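Phones, Keys and Coffee Cups: What Changes at the Hall in May

The Lolla Street hall has gone three years without a proper set of house rules. The old sheet by the door was written when the building was used two evenings a week, and it still mentions a coat check that closed before most current members joined. Starting in May we will have a new sheet. It was agreed at the spring members' meeting, where 103 people voted, and it covers phones at events, the kitchen, keys, and quiet hours. Most of it is what people already do. The parts that are new are explained below.

Phones at events

This took up most of the meeting, so it comes first. For concerts, readings and the monthly supper, phones will be left at a table in the entry and picked up on the way out. For everything else (choir practice, the sewing group, language classes, rentals) nothing changes and you may keep your phone with you.

Impi Rantala proposed the rule after the winter reading series, when two of the four evenings were interrupted by ringing and one by a video playing out loud in the third row. She had tried asking people at the start of each evening to switch off. It worked for the first half and then people checked their messages at intermission and forgot to switch off again.

The way it will work is simple. You turn the phone off or set it to silent, hand it over, and get a numbered tag. The same number goes on a strip of paper tape on the back of the phone. At the end you return the tag and take your phone. If you lose the tag you wait until the line has cleared, and then you unlock the phone in front of the person at the table to show that it is yours. 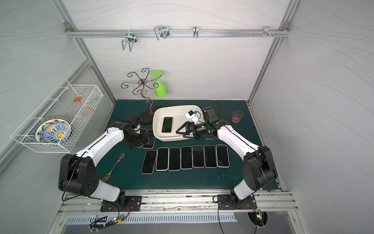 Exceptions are made without questions. If you are on call for work, have a child with a sitter, use your phone with a hearing aid or a glucose monitor, or simply do not want to hand it over, say so at the table. You will be asked to sit near an aisle and keep the phone on silent. We are not going to ask for a note or a reason.

Eetu Halonen raised the question of damage. The hall's insurance does not cover personal electronics, and we looked into adding it. The quote from Brandine was $259 a year with a $100 deductible per phone. The members voted against it. In practice this means that phones are left at the owner's risk, and the sheet says so in plain words. The table will be staffed from the time doors open until the last phone has been collected.

We will try this through the summer and vote on it again in the fall. If you want to comment before then, there is a notebook on the shelf by the office door.

Keys

There are too many keys in circulation. Kalevi Partanen went through the sign-out book in March and could not match the names to the keys for the side door at all. Several people listed as holding one have moved away.

The side door lock will be changed on the first Tuesday in May. Old keys will stop working that afternoon. Each regular group gets two new keys, signed for by name, and the office keeps three. Renters will no longer be given a key. They will be let in and the building will be locked after them, which means that rentals must now end by 10 p.m. unless something else has been arranged.

The locksmith is Galtik, the same firm that repaired the front doors last year. The new keys cannot be copied at a hardware store. A replacement has to be ordered through the office, and the group that lost the key pays for it.

If you have an old side door key, you do not need to turn it in. Throw it out or recycle it. Please do return keys to the piano, the upstairs closet and the mailbox, as those locks are staying the same. We are missing one of the two piano keys, and the tuner would like it back.

The kitchen

The kitchen has been the main source of complaints in the notebook, so it gets its own section on the new sheet.

Groups that use the kitchen wash up before they leave. That was always the rule, but it was often understood to mean that dishes could be left in the machine. The dishwasher takes more than two hours on its normal program, and the next group then arrives to find every cup inside it. From May the rule is that cups, plates and glasses go back on their shelves the same evening. If you do not have time to wait for the machine, wash by hand or use the short program. The short program is the second button from the left and takes 35 minutes.

Napaporn Meesuk has offered to sort out the cupboards before the change. At the moment the large serving bowls are stored above the refrigerator, where few people can reach them, and the lower cupboards are full of empty jars. She plans to move the bowls down and the jars out. If any of the jars are yours, please collect them by the end of the month. The rest will go to recycling.

Stemmed glasses are a separate problem. We bought four dozen for the anniversary supper and a good number have been chipped, mostly by being stacked one inside another. They should be stored one by one and never stacked. Chipped glasses should be thrown away and written on the list inside the cupboard door so that we know when to order more. For large parties, please rent glasses. Ruotsalainen will deliver and pick up, and their glasses can go back unwashed.

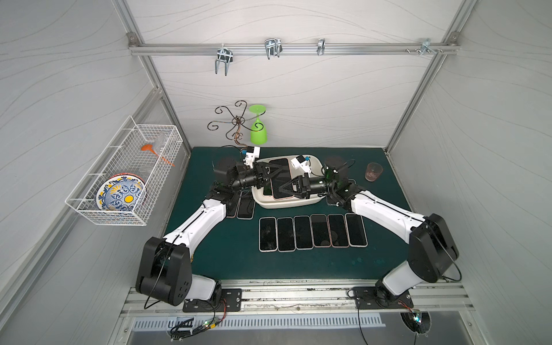

Coffee will stay at the same price, but the jar for coins is going away. A card reader has been ordered for the counter, and there will be a small locked box for anyone who prefers cash. Tea is still free.

Please label food you leave in the refrigerator with a name and a date. Anything without a label will be thrown out on Sunday evening. Anything with a label will be thrown out after a week. This includes cake.

Quiet hours and the parking lot

The neighbors on the north side have asked again about noise in the parking lot after evening events. They have been patient, and what they want is reasonable. After 9:30 p.m., please have your conversations inside, where you can stay as long as the building is open, and then go straight to your car. Engines should not be left running by the fence.

Musicians loading out should use the front doors after 9:30. The ramp there is a little steeper, but it is on the street side. Urho Lindqvist has put a new strip of rubber on the metal threshold so that carts no longer bang when they cross it.

The six spaces closest to the side door are now reserved during events for people who have trouble walking. You do not need a permit to use them. The lines will be repainted when the weather is dry, and the lot will be closed for one day when that is done. We will put a sign out the week before.

What it all costs

The lock, the new keys and the card reader come out of the building fund. The card reader is $209. The lock change was paid in advance, and the bill is in the folder in the office with the others. The paper tape and number tags for the phone table were donated. Dues stay the same for the rest of the year.

The new sheet will go up by the door, in the kitchen and in the upstairs hallway. Group leaders will find extra copies in their mail slots. If you run a group and would like it in large print or in another language, leave a note at the office and it will be ready within a few days.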